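Kulside wall hook rack, small, 5 pegs
Reviewed 20 July 2026

I bought the Kulside rack for a closet that never had a rod. The closet is under the stairs, paneled in wood on all sides, and too shallow to hang shirts facing the normal way. For years the spare hangers lived in a heap on the floor and I stepped on them. I wanted one fixed place for empties next to the washer side of the house, and a full-width rod would have meant cutting into the trim.

The rack cost 17 dollars at Prasa. It comes with screws, two plastic anchors and a folded sheet of instructions with drawings and no words. I did not use the anchors because the wall is solid wood. Drill small pilot holes first. I skipped that on the first screw and the head stripped before it was all the way in, so I backed it out with pliers and used one of my own.

Installation took less than half an hour, and most of that was finding the level. The two mounting holes are the keyhole type, so you set the screws, leave them a little proud and slide the rack down onto them. Mine had some play until I took it off and gave each screw another half turn. It has not moved on the wall since.

What it holds

The package does not give a weight limit. The Prasa listing didn't either when I ordered. I keep only empty hangers on it, the thin wire kind with the plastic coating, and weight has not been a problem. A winter coat on an end peg was fine for 6 days while the front hall was being painted. I would not hang a packed garment bag from it.

The pegs are short. With a few hangers on each one this doesn't matter. Once you start adding handfuls from the laundry, the hooks slide toward each other and cross, and then pulling one out brings its neighbors along. Coated wire makes this worse because the coating grips. Wooden hangers with a swivel hook behave better, but they take up more room and I could only fit one or two to a peg.

I tried the Brondent rack in the same spot before this one. It has longer pegs and a lip at the end of each, and the hangers stayed sorted on it, but it stuck out far enough that the closet door hit it. It went back. If your closet is deeper than mine, get the Brondent.

Using it day to day

Getting a single hanger down from a full rack takes both hands. My way is to take hold of the whole bundle by the shoulders, lift it clear of the pegs, and separate it on top of the dryer. Doing it in place mostly bends the wire.

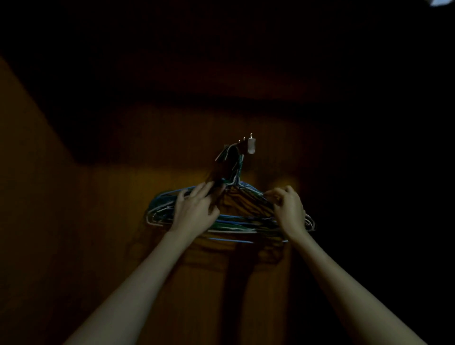
Ha wrote in after the first version of this review to say that turning every second hanger to face the other way stops most of the tangling, and that a rubber band around each group of 5 takes care of the rest. Ha has had the same rack up for two winters with nearly 60 wire hangers on it and reports that the finish has worn through on the tips of the pegs.

I have tried the alternating part. It works as long as everyone in the house does it. The rubber bands were more trouble than the tangles, and I gave them up in the first week.

The finish on mine is still good apart from a scratch from the pliers. The rack wipes clean with a damp cloth. Replacement screws are an ordinary size and any hardware store will have them.

Good: low price, shallow, stays put in solid wood.
Not so good: short pegs, no stated weight limit, soft screws.

I would buy it again for this closet. For a laundry room with open wall space I would put up a rod.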